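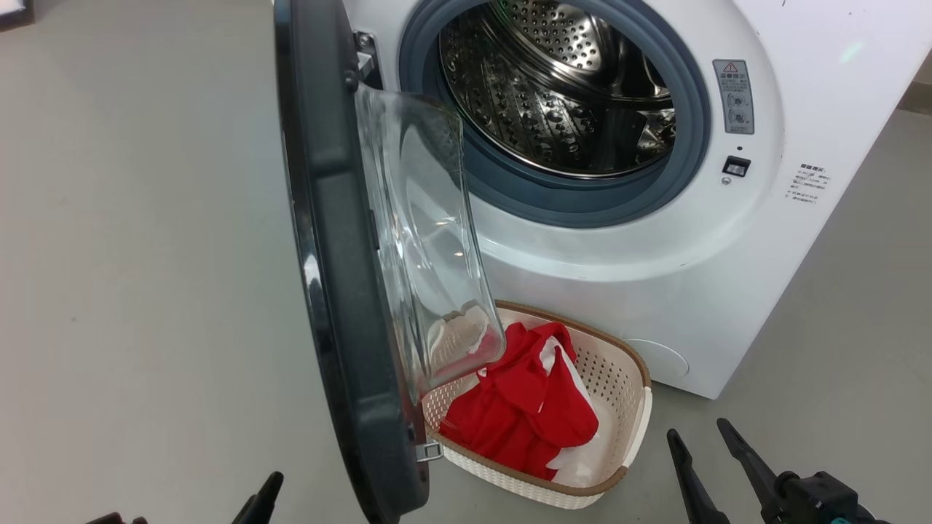
Laundry Room FAQ

Who can use the washer?
Anyone staying at Nallholm, in any building. You don't need to sign up. If you're in Tuminwood, use the side door, as the front one locks at 22:00.

Which side does the door open to?
It is hinged on the left and swings out wide. Put your basket on the floor right in front of the opening and load from there.

How much can I put in?
Fill the drum loosely and leave a hand's width at the top. Bedding for a double bed should go in as two loads. Comforters do not fit and should go to the laundry service in Irnamgate.

Can I mix colors?
Wash new red or dark items by themselves the first time.
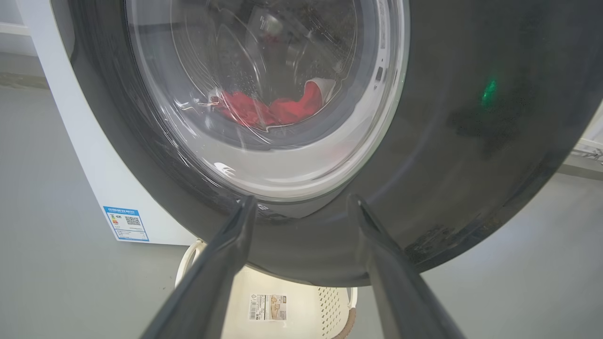
After that they can go in with other colors, but keep them away from white socks and towels. We can't replace clothes that pick up dye.

The door won't open. What should I do?
Wait a few minutes after the cycle ends for the lock to release. Don't pull on the door. If it is still locked, call the office at extension 24.

Why does the drum smell?
Usually it's from the door being shut between loads. Wipe the folds of the rubber gasket and leave the door open when you finish. Check the folds for coins and hairpins, too.

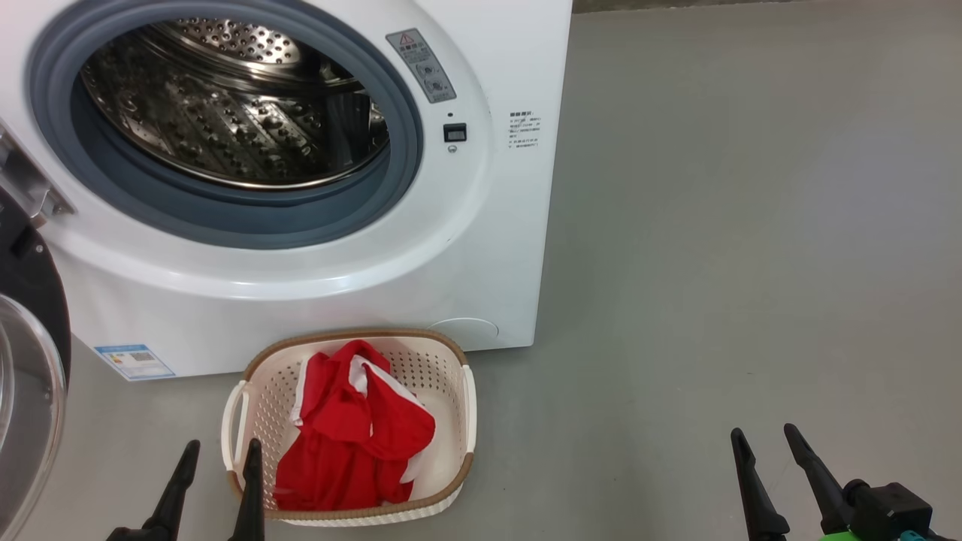

Washer with the door left open and a basket in front.

May I clean the filter myself?
Please don't. The round cover low on the front is opened by staff only. Obadia Kombo cleans the filter every month and did the last full service in May.

Are the baskets provided?
Yes. They are the plastic ones with the brown rim, and they stay in the laundry room. 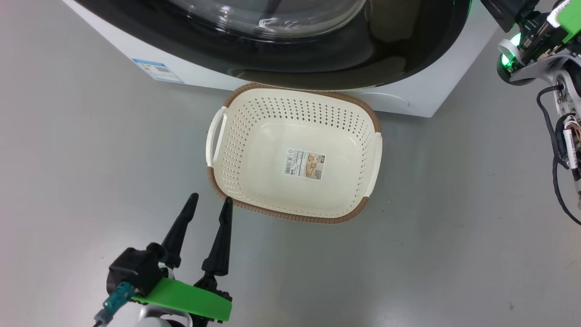 Carry your clothes back to your room in your own bag and leave the basket on the floor by the washer. Anything left in a basket overnight is moved to the shelf in the Nyamweya office.

Last updated July 21, 2024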